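Putoter grasp-stability study: frequently asked questions
Last revised August 2020

What does the method do?
Putoter estimates whether a grasp will hold before the arm lifts. It takes one wrist-camera view and the finger joint positions, and returns a score between 0 and 1. It does not plan the grasp. Any planner can sit upstream.

Why use a wrist view when most labs have a fixed overhead camera?
An overhead camera loses the fingers behind the housing at the moment we need them. The wrist view keeps the fingers and the near side of the object together, at the cost of background clutter and a tilted horizon. We do not crop or level the input.
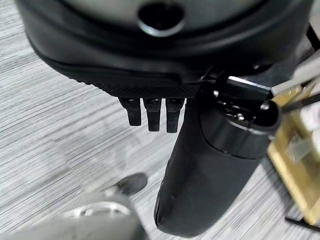 Wrist view with a black cylindrical bottle held close against the gripper.

Are dark objects harder to score?
Yes. When fingers and object are both black, the contact edge has little contrast. On the dark-object subset, agreement with the lift outcome was 86 per cent using both inputs. Joint positions matter more here than colour.

How many grasps were labelled?
The test set has 145 grasps, each labelled by Yesenia Zapata and Kevin Alvarado independently. Where they differed, Qusai Aoun made the final call. A grasp was labelled stable if the object stayed put for 3 seconds after lifting.

Was the floor or lighting controlled?
No. Shoes, cables and packaging were left where they lay. An earlier model trained on a plain backdrop did poorly once it left the bench, so we stopped using one.

Does it transfer to other hands?
Not without retraining. We have tried the Okska hand only. Hortensia Huanca is preparing a two-finger version for the Ticona arm, with results expected in September.

Can I get the weights?
The weights and the labelling guide are on the Flurkport server. Write to Anselmo Usuga for an account. The raw joint logs are not yet released, as the time stamps in one batch are being corrected.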